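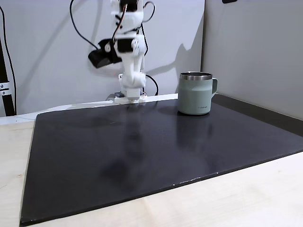

White robot arm at the back of the work surface.

Does a Mentoring Grant Reach the People It Names?
Student project report, Nonprofit Evaluation Practicum
Chaimae Fahmy
Submitted 11/02/2025

Our team was asked to review the small-grants program run by the Ouazzani Fund, which pays neighborhood groups to match adults with teenagers for weekly mentoring. I looked at one grantee, Duvomura, and at the claims in its annual summary.

The summary says the program "served 300 young people." I have trouble with that number. The sign-in sheets I was given list 200 names, and several look like the same person spelled two ways. When I asked where the rest came from, I was told they were family members who "benefited indirectly." Maybe they did. The summary doesn't say how, and I doubt anyone checked.

The survey has similar problems. It went out at the closing dinner, so the teenagers who had quit by then never saw it. Every question is worded so that agreeing is the good answer ("My mentor helped me feel confident"). High scores on a form like that tell me the dinner went well.

I also compared Duvomura with Ziltura, a grantee of similar size. Ziltura reports fewer participants but records how long each match lasted. Most ended before the six months the grant asks for. I trust this report more, even though it makes the program look worse.
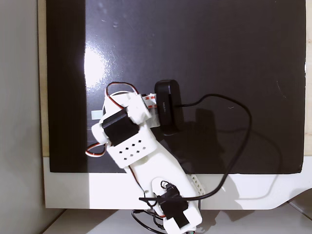 Sanaa Tazi, reading my draft, objected that I was being too hard on a group with two paid staff, and that nobody funds the hours it takes to keep clean records. She thought the fund should answer for the numbers, having asked only for a headcount in the first place. I agree about the form. I still think a group can write 200 when its list says 200.

Recommendations

Report names on the list and family members separately.
Send the survey at the midpoint, and again to anyone who leaves.
Ask for the length of each match.

Limits

I did not interview any teenagers. My permission forms came back in November, too late to use, so everything in this report rests on paperwork and two phone calls.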